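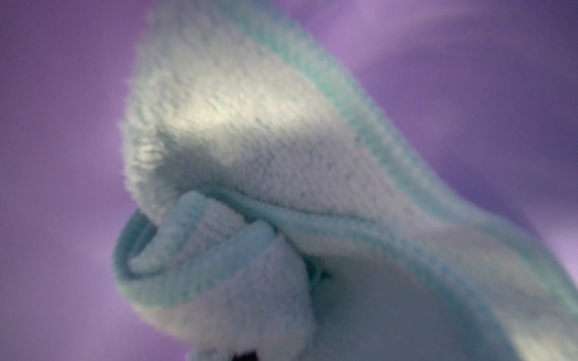 Linen hire – frequently asked questions

What is the minimum order?
50 pieces, in any mix of bath towels, hand towels and bath mats.

Do you deliver to Filtach?
Yes, with the Zinisby run. Orders need to be in by 2 pm the day before.

How many times can I swap sizes?
As often as you like, up to 7 days before delivery. After that we charge a restocking fee.

What happens if a towel is stained?
Put it in the grey bag with the others – most marks come out in a normal wash. We only bill for tears, bleach and hair colour.

Can I cancel over winter?
Caravan parks and holiday flats can pause from June to August at no charge. Let us know by the end of May.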